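Arm two, Nirnham workshop - set up and looked after
Gallery page, last added to in January
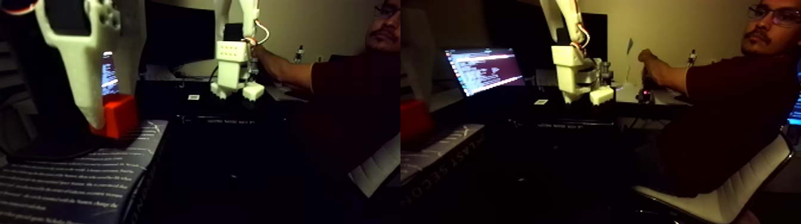 Lawal Ekpo reckons you should leave the cable loop longer than looks tidy. His own ran short for months and the wrist joint kept faulting at full stretch, always late in the day, and he swapped two motors before he thought to look at the lead.

Fair point and I've since gone round with that in mind. Cable on this one is white and stands well out to the side in a loop. Looks scruffy, staying that way.

Bit of background for anyone landing here from the Bornbridge list. The cell is a pair of white arms on and around one desk, printed links, bought as parts from Plateck and put together over a winter of evenings. This page is mostly about keeping the thing going. Only the one picture up for now, the rest is notes. More when I get round to it.

Hand on the wrist
First job of any session. Take hold near the wrist and feel it before trusting any number on a screen. Gritty = stop. Springy = something is catching, usually the cable. Smooth all the way then a soft knock at the end of travel means a screw has backed out in the elbow, go and find it before it falls into something. Never against a powered joint if you can help it, the gears don't thank you.

Gripper
Blocky white one, two small feet pointing down. The feet are what wear. I keep a spare pair printed and change both at once, never one, or the grip goes lopsided and you spend the evening blaming the code. Wipe the inside faces with a dry cloth. No solvent, it went cloudy and then it went brittle. Learnt that on the old pair.

Red block
Test piece. Same one every time, so if the grip changes I know it's the arm. Close, hold, lift a little, wait, put down. If it creeps in the fingers while you wait then the closing force has dropped and it wants recalibrating. A book makes a decent stand for it, gives a bit where the bare desk doesn't, and the feet don't get chipped when I misjudge the height. Which I do.

Laptop
Log stays open the whole time, text scrolling past. I don't read it all, nobody could, but you get used to the shape of it and a bad line jumps out. Servo bus at 1000 updates a second was too much for the old adapter and it dropped packets all over the place. Backed it off to 220 and it has been quiet ever since. Might creep it up again one day. No hurry.

Zeroing
Most asked about, so in order:
Power off, both arms.
Let the upper link hang, don't prop it.
Line up the marks at the orange joint by eye, then again with a torch.
Power on, save, power off, power on again.
Check it against the last saved value. Mine for the elbow is 764, yours will be something else, write it down somewhere that isn't the laptop.
If it's out by more than 2 do the whole thing over. Don't fudge it in software. I did and it was fine for a week then the gripper went into the desk.

Screws
Every printed link gets gone over once a month. Snug, then stop. The holes pull out very easily and once they've gone you are printing a new link, best part of a day. Threadlock only where it's metal into metal. It attacked the plastic on my first upper link and the crack ran right acros before I noticed.

Joint noise
Whine at rest - holding current too high, turn it down. Click once per turn - chipped tooth, open it up. Click at random - cable again, see Lawal at the top. Grease is the thin white stuff from Chong, a smear and no more. Too much and it works its way out and picks up dust, then you've got grinding paste.

Working with the lights low
I can see the status lights better. Bad habit for dropped screws though. Tray with a magnet, worth every penny.

Still to do
Second arm needs its shoulder opened up, there's play in it I don't like. Label the leads at both ends. Print a proper cable guide, Declan Tunstall sent me his file but it's for the older bracket and the holes don't match, so I'll have to redraw the bottom half. Also a stop for the elbow so it physically can't go past where it shuold.

Comments open below, questions about the zeroing please read the list first.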